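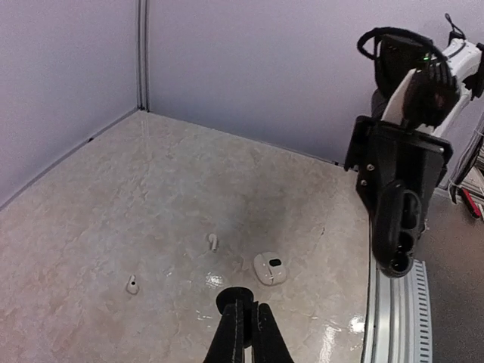
Gavik app keeps losing my place in episodes
Opened by Bit-na Na, August 27, 2025
Status: Open

Hi again! I know there's an older thread for this but it got locked before I could reply, so I'm starting over and putting everything in one spot.

The short version: I listen to a podcast on my phone, pause it, come back later, and Gavik starts the episode from the beginning. Not every time, and that's what is driving me up the wall. Most of what I follow is long (the Avorstead history show has episodes that eat my entire commute, both ways), so losing my place means a lot of poking at the slider trying to remember which duke had just died.

It's been like this on and off since March. I have nearly 1,000 episodes in my library, and yes, I know, I should clean it out. Would that matter?

What I tried first, going down your help page:

Force closed the app and opened it again. No change.
Signed out and back in. It fixed itself for one evening and then went right back.
Turned off battery saver for Gavik. No change.
Tried the phone speaker instead of earbuds, in case the pause from the earbuds was the problem. Same thing happened, so I'm ruling that out.
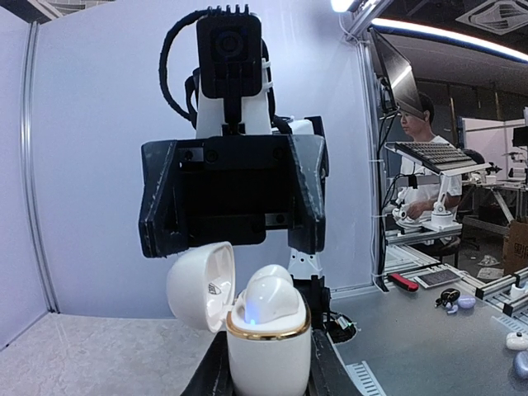 Charging case, lid open

Update, later the same day
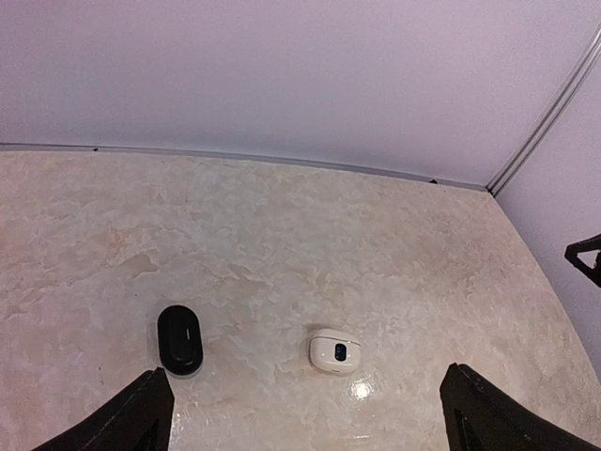

2 min read

OK, I think I've got a pattern! I have the app on my phone and on an old tablet that lives in the kitchen. I picked 6 episodes and played a bit of each one, and wrote down where I stopped. With the tablet switched off, all of them kept their place. Then I turned the tablet on, opened Gavik there, let it sit a minute, and went back to the phone. Five had gone back to zero. The one that survived was a download from the Prernasham feed, which I had never played on the tablet at all.

So my guess (and I do spreadsheets for a living, not apps) is that the tablet shows up with its old idea of where I am and the phone just believes it. Shouldn't the newer position win?

I checked the clock on the tablet too and it was five minutes slow — no idea how long it's been that way. I set it to automatic and tried again.
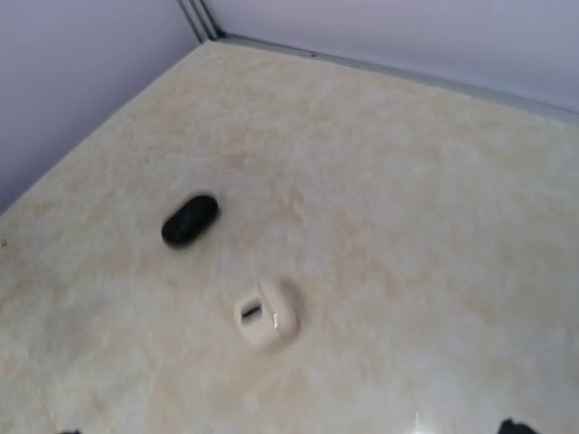
That helped some. Two of the episodes I'd lost before now hold their place, but the Avorstead ones still jump back to the start whenever the tablet wakes up. Those are the ones I've had downloaded on both devices the longest, if that's a clue.

For now I've signed out on the tablet and I'm using the radio in the kitchen like it's 1985. I'd really rather not wipe the app on my phone, because last time I did that all my playlists came back in the wrong order and it took me a whole evening to sort them out.

Questions for whoever picks this up: is there a way to clear just the saved positions on one device? And can I send you a log from the tablet before I delete anything? I looked under Settings and then Help and couldn't find an export button, though the menus on the tablet version are a bit different.

Thanks so much, and email is better than phone for me!

Bit-na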